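Assembly Cell Planning Gallery
Potholm Training Workshop, Equipment Planning Pages

The following views come from the simulation model of the proposed two-arm gear assembly cell. They are published for department heads and purchasing staff who will review the equipment request in June. Questions may be sent to Eliécer Rengifo, Equipment Planning.

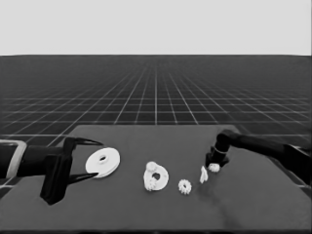
Two arms at a shared table, with the white gear parts set out between them.

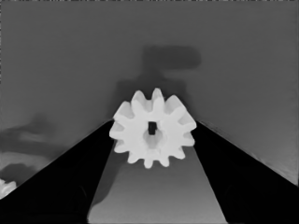
A single spur gear held between the fingers of one gripper.
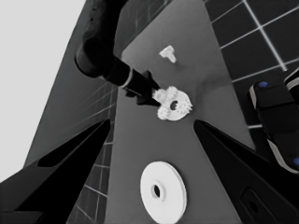
An arm at work on the gear assembly, with a large disc closer to the viewer.

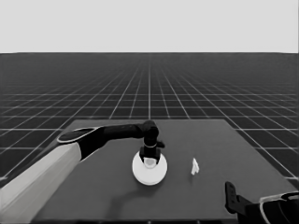 One arm over the round white plate, its gripper pointing down.

The equipment request covers the purchase of 2 arms with grippers, a table and the software license needed to keep the model current. Harnier and Quintero have each submitted a written quotation, and both remain open until the end of the review. The workshop has set aside $4000 for grippers and spare fingers, separate from the arms themselves. Replacement fingers are quoted at $489 per pair. Departments are asked to consider finger shape before agreeing to that figure: in the second view the gear is held at its left and right sides, by the teeth, and a worn or poorly matched fingertip would be a concern with a part of that form. The large disc in the third view is a different matter, and a second finger type may have to be budgeted for it.

Floor space is requested for one table only. Reach should be checked against the final arm model - the two quotations differ on this point - before any mounting plates are ordered. Power and network connections will be charged to the building budget. The service agreement runs for 5 years and is priced separately by both suppliers.

Illance, the workshop's planning software, holds the full parts list and the current layout drawing. Departments without access should request it from Equipment Planning before submitting comments.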